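4.2 Layout of the sorting shelves

The second part of the study concerned the shelves on which parts wait before they are put together. In the Etstead workshop these shelves were for a long time filled in the order in which the parts arrived. A person who came to the shelf in the morning found what the person before had left, and the first minutes of each turn went to looking. In our interviews the workers did not name this as a problem. They spoke about missing parts, and when we asked further, the part was often on the shelf, under or behind another one.

We therefore compared two ways of laying out the parts. In the first, which we call the mixed layout, parts of all sizes share both levels, and the only rule is that nothing may hang over the front lip. In the second, the split layout, the small parts stay on the lower level, which comes further forward and is easier to see from a standing position, while the upper level is kept for trays. Large shell-shaped parts are not given a place on either level in the split layout. They are taken from a bin and carried over the shelf only when they are needed. We took this rule from the older Makutis workshop, where it was never written down but everybody followed it.

Each layout was used for 300 turns. A turn starts when the worker takes the first part and ends when the shelf is ready for the next person. We noted the time for each turn, and separately the time spent on searching, which we defined as any moment in which the hands were over the shelf but no part was touched for two seconds or more. This definition is strict, and it counts also some moments in which the worker was only thinking. We kept it for both layouts, so the comparison should not suffer much.

In the mixed layout, 38 turns were stopped before the end, as the worker could not find a small part and asked for help. In the split layout this happened in 7 turns. The difference in the total time was smaller than we had expected. The workers lost time in the split layout when they had to bend towards the bin, and for the large parts this movement was slower than taking them from the shelf. The gain came almost completely from the small parts.

A second result concerns the empty space on the upper level. At the beginning we planned to fill it, and Ermanno Monti prepared a drawing with further trays along the whole length. During the first trials, however, the workers moved the trays to one side by themselves and left the rest of the board free. They told us that they wanted a place over which a large part can pass without touching anything. We changed the protocol in November and let the free length remain. Figure 6 shows the two levels with the trays on the upper board and the small parts below.

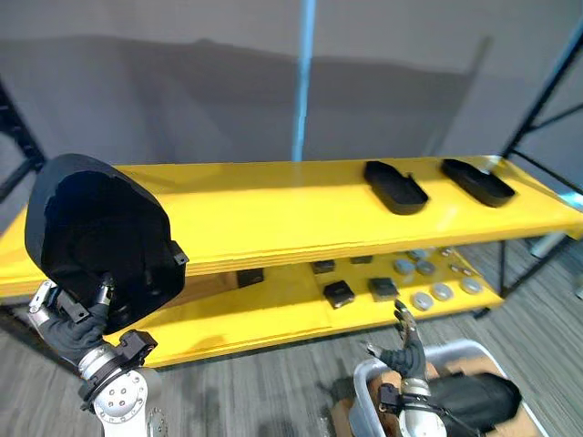 Figure 6. Yellow two-level shelf with two black trays towards the right of the upper board. Small parts, among them square black blocks, lie on the lower level. A large curved black part is held upright at the left end.

Adelmo Fontana objected that the free length is a luxury which a smaller workshop cannot pay for, and that the same effect may be reached with one short shelf and a side table. He would also have liked to see the small parts in the trays and the trays on the lower level, so that a dark part is not searched among other dark parts. We think that both remarks are correct in principle. We tried his second proposal in a short series of 200 turns, and the searching time was a little lower, but the workers complained about the raised walls of the trays, which made flat parts difficult to pick up with the fingers.

The colour of the board was not varied in this study. Black parts are easy to see against yellow, and it is possible that on a darker board the mixed layout would give a worse result than the one reported here. For pale parts the opposite may be true. We return to this question in Section 5, together with the height of the lower level, which was the same for all workers.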